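Chapter 6
The Bare Table

Most books on arranging a work surface begin by telling you to clear it. The advice is repeated so often that few writers bother to say what a clear table is supposed to do for anyone. Hestunness, whose handbook runs to 300 pages, gives the question two sentences, and both of them are about mood.

Let us be more careful. Put a cup and a small block on a white tabletop, with plenty of space between them. Is either one easier to find than it would be on a crowded desk? Probably. Is the person at the table working better? That is a different claim, and it needs its own evidence.

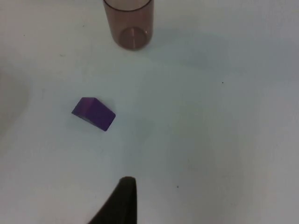
The two claims get mixed up because the first is so easy to accept. Anyone can spot a purple block on white. From there it seems a short step to saying that white tables make for good work – a step that Stokanska takes in her opening paragraph and never looks back at. She does not ask what happens to the things that were cleared away, or how long it takes to fetch them again.

Pale surfaces have their own troubles too. They take shadows readily, and a soft gray patch can pass for a smudge or a dip. Where two pale planes meet, the joint may be hard to judge by eye, and a fingertip run along it will often settle the matter faster.

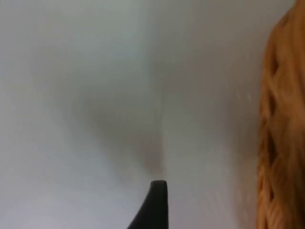
Zlata Pylypenko objects that this asks too much of a table: people clear a surface because they like it clear, she writes, and liking it is reason enough. We have no quarrel with that as a preference. Our doubts start when the preference is sold as a method, and it is the method we will test in this chapter.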